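# Two arms and a bunch of keys

Hi, and welcome to the Memell gallery page! I keep promising people I'll put something up that isn't a terminal full of green text, so here we go. Memell is the planning and control stack we've been building for two-armed manipulation, and most of what I do on it is the part between "the cameras think the keys are over there" and "the fingers close at the right moment." I like that part a lot. It's also where most of the bugs live.

Keys were Elli's idea, back in April. We'd been doing blocks and cups for ages and the grasp planner was getting a bit smug about it. A bunch of keys has no fixed shape, it's shiny, and the pose you plan for at pickup is not the pose you get once the thing is off the table and dangling.
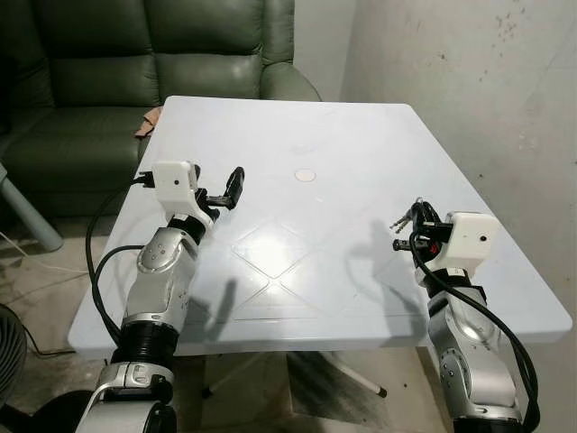
**Emlyn Trevor**
*Motion planning and control, Memell*

Keys at the right gripper, left gripper open and free. The glare on the white tabletop is the sort of thing that makes our depth filter sulk, and those arm shadows lying across the surface are no help to the segmentation either.

A few notes for anyone who wants to know what the software is up to in this kind of task (skip if you only came for the robot!):

**Perception.** We run a detector on the head view and a second, smaller one on each wrist view, and a module called Tumach merges the results. Tumach used to average everything, and with shiny metal that was a terrible plan - one bad highlight and the estimate slid off sideways. Now each view gets a vote with a confidence attached, and anything that jumps too far between updates gets parked until a second view agrees. Elli Nurmi wrote the voting part and I've hardly touched it, which is the highest praise I've got.

**Planning.** Each arm is planned on its own first, then Bellis checks the pair for collisions and shuffles the timing if they'd get in each other's way. Cables count too. We wrap a fat capsule around each wrist and treat it as solid, so the planner gets a bit shy when the grippers come close together. I'd love to slim those capsules down - it's been on my list for far too long.

**Control.** The inner loop ticks every 2 milliseconds and the grip force target is set separately from the finger position. For keys I keep the force low on first contact and ramp it up over 19 ticks. I tried a straight step before that and the simulated bunch went flying, over and over, and I laughed every single time.

**Tooling.** Everything gets logged and replayed through Mudau, our little viewer. You can scrub along the timeline, pick any moment, and see the planned path and the measured joints on top of each other. The keys set has 403 episodes in it so far and I want it at 510 before I retrain the grasp scorer. Mudau got a search box last week, and I can finally type "keys right" and not scroll for half my lunch break.

What's next for me is handover, right arm to left. Bellis can already find a meeting point in the middle of the workspace, but it picks one as if the object were a rigid stick, and keys swing. I'm adding a short settle wait before the second gripper closes, plus a check that the fingers aren't aiming at where the bunch was a moment earlier. The settle wait is merged. The check is still on my branch and failing two tests, both in the timing code.

If you work on soft or floppy grasps and have opinions on how long to wait before the second grip, write to me through the contact page! Elli reads those too, and she answers faster than I do.

*Page updated Mon 31 July*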